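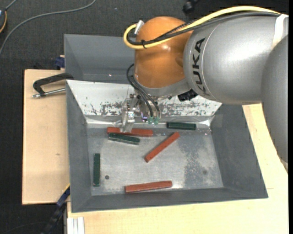

Margaux Tessier wanted to know, after the first release, why the planner wouldn't simply take the highest bar every time and be done with it. Great question, and it ended up shaping most of version 2, so it gets answered first.

The highest bar is often the easiest one to see and the hardest one to reach. If it lies close to a wall, the fingers need room on both sides, and the wrist has to turn without the arm running into the bin. Wendlow scores every candidate on reach, finger clearance and wrist travel together, and then picks. Watching it skip an obvious bar and go for a better one is still my favorite part of this project!

Wendlow
Grasp planning for bar-shaped parts in open bins

What it does

Wendlow takes a depth image and a color image of a bin, finds the bars, and returns a ranked list of grasps with a collision-checked approach path for each. It handles bars lying side by side, bars against a wall, and bars at any angle on the floor. Color is passed through as a label (red or green in our data), so you can ask for one color only.

What you need

A calibrated camera fixed in place over or beside the bin
A two-finger gripper model (ours is in models/gripper)
A bin model, with wall slope. Measure the slope! A bin modeled with straight walls will cost you a lot of good grasps.
Galanis, our motion library, for the path check

Running it

Start the camera node, load your bin file, then run wendlow plan --top 15. You get up to 15 grasps, best first, and the viewer draws them over the color image. Add --color red or --color green to filter. Use --dry to plan without sending anything to the arm, and please do that the first time.

The data

The Lustalau set ships with the code. It has 674 bin layouts, each with color, depth, bar poses and the grasp that was tried. We hold out 30 layouts for testing; please keep them out of training so that results can be compared.

Known problems

Shiny bin floors leave holes in the depth image. The fill step helps, but bright strips along the base of a wall can still throw off a pose.
Two bars touching along their full length are sometimes merged into one wide bar. Lower merge_gap if you see this.
Cables are not in the collision model. Keep wrist_limit on unless you enjoy rerouting hoses.

Changes

Version 2, 10 December 2023: new scoring, color filter, faster path check. The old Tritik config files still load, with a warning.

Bug reports are very welcome, especially with the layout file attached.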